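# Clumuler 学生项目图集：手持夹爪与衣物挂取任务

本页收录 Clumuler 课程项目的工作照片与简要记录。课题为柔性物体操作：参与者用手持夹爪完成衣帽的取下、转移与挂放，所得轨迹用于训练双臂策略。课程自去年 11 月开始，分为两个阶段。第一阶段只做单手取放，第二阶段加入双手配合。

更新日期：2023年2月11日

## 一、场地与任务设置

任务对象为立式黑色衣帽架及小件织物。衣帽架的位置以地面红色胶带为参照，每轮开始前复位，底座朝向不作要求。织物的初始姿态不固定，由操作者随手放置，以增加抓取点的变化。夹爪外壳上贴有方形黑白标记，供离线位姿解算使用；标记表面如有划痕或卷边，须在开始前更换。
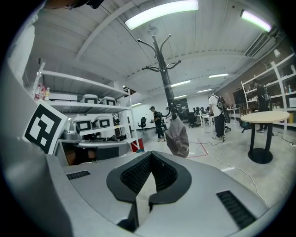

第二阶段的轨迹目标为 1000 条，目前已完成超过 33%。单条轨迹时长上限为 25 秒，超时作废，不做剪辑保留。作废原因分三类登记：超时、掉落、标记丢失。其中标记丢失多出现在手腕外翻较大的动作中，操作者应尽量让标记面保持朝向相机一侧。

数据命名沿用 Losance 格式，即任务代号、操作者编号、序号三段，中间用下划线连接。第一阶段有部分文件缺少操作者编号，已补齐，旧文件名不再使用。

## 二、双手配合

双手任务中，一侧夹爪负责夹持织物，另一侧负责展开或扶正。两侧夹爪的时间戳由 Kiiskinen 同步脚本对齐，偏差超出阈值的片段自动标红，由当日记录人复核。织物夹持点过深时，指尖张开后容易带回布料，建议只夹边缘。

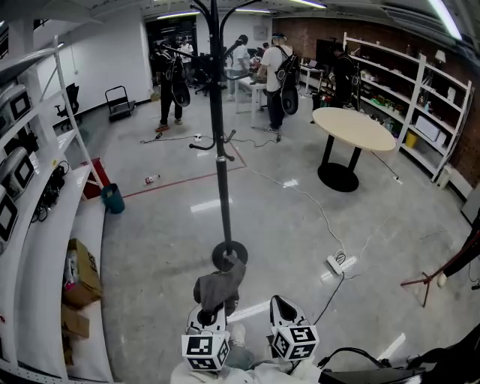 双手夹爪操作，左侧夹爪夹住一块深灰色织物，前方为衣帽架。

## 三、操作备注

- 开始前检查两侧夹爪的开合行程，指面不得有胶渍。
- 背负设备的操作者转身前先确认身后线缆。
- 接近挂钩时降低速度，避免夹爪外壳碰撞立杆。
- 每轮结束后在登记表中填写结果，不得事后集中补填。
- 更换织物须登记编号，同一编号不得混用不同材质。

## 四、后续安排

下一批采集将增加挂钩高度的变化，并加入带帽檐的帽子。初步训练结果显示，策略在低位挂钩上的取下动作较稳定，挂放动作仍有明显偏差，主要表现为松开时机过早。Eddale 小组正在重新标注松开前后的片段，标注完成后重新训练，结果更新在本页。

项目文档、标定参数与登记表模板均存放于课程共享目录，选课学生可直接读取，修改须提交合并请求。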